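How to Budget for Your First Hand-Held Gripper Setup

So you want to record manipulation data with hand-held grippers, and somebody has asked you for a number. Great! This is the fun part, and it's a lot less scary than pricing a full arm. I've put together two of these budgets now, and what follows is the order I'd work in if I were starting again tomorrow.

Step 1. Write down the tasks before you look at a catalog

Pick real ones. "Pick up a houseplant and move it across a desk" tells you far more than "general household tasks." You'll learn how wide the jaws have to open, how much grip the pads need and how much table you have to clear. Ours started with a potted plant on a plain desk, and that one task settled half the shopping list.

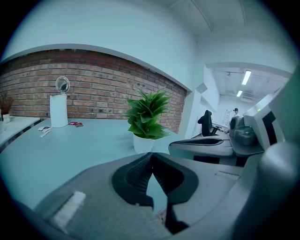
Gripper view of the desk, with the potted plant at the back and the black jaw pad up close.

Step 2. Split the list into three piles

I use hardware, wear parts and room. Hardware is the grippers, cameras, mounts and whatever machine stores your recordings. Wear parts are pads, straps, cables and printed markers. Room is tables, chairs, lights and objects to handle. Keep the piles apart on your sheet, because they come due at different times and often out of different pots of money.

For our second round we had a quote from Brakel for a matched pair of grippers at $2,670. Wirnow wanted more for the pair but included a spare set of fingers, so read the line items before you compare totals! A shell that you can open with an ordinary screwdriver is worth paying a little extra for, too.

Step 3. Buy more pads than feels reasonable

Rubber pads are the thing you'll reorder. Stiff pots, slick leaves, paper packets — every object works the surface a little differently, and a tired pad will quietly change how your grasps go. We set aside $430 for wear parts and I'd do it again. Order them with the grippers so that you pay shipping once, and ask the supplier whether next year's pads will still fit this year's fingers.
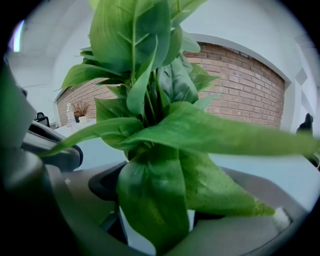 The same goes for objects, by the way. Foliage is wonderful for this work (it bends, it blocks the view, it's a different shape from every side) and it costs next to nothing at a craft store. Get a few plants in different sizes, then fill a box with bottles, packets and small containers from around the office. I put a modest line in the budget for objects and hardly touched it.

Step 4. Plan the table and the floor around it

This is where first budgets come up short. Measure the table, then measure the space a person needs to stand at it with both arms forward and still step sideways. Think about where the cable goes. Check these before you sign anything:

Table height for the people who will be standing there
Outlets within reach, plus one good extension cord
A side table for objects waiting their turn
Lighting you can keep the same from morning to evening
A shelf or bin for spares, with labels

If you plan to record from a head camera as well, stand at the table and look down the way you would while working. Are your hands, the grippers and their markers all in view? Try it with a borrowed camera before you price mounts.
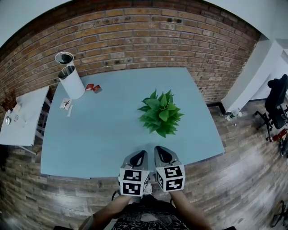 Step 5. Put in the hours

Equipment is only part of it. Somebody has to calibrate, swap pads, name files and throw out the bad takes. We allowed 7 hours a week for that and used every one of them. If your finance office won't let you mix labor and equipment, make a second sheet and send both together.

Step 6. Time the order

Ask for quotes in July if your budget year turns over in the fall. Lead times slip, and a quote with a long expiration date gives you room to breathe. We keep all of ours in a shared folder called Budico, one subfolder per supplier, with the pad sizes written right in the file names. Start yours on day one — you'll want it the first time a finger cracks and you need the part number before lunch.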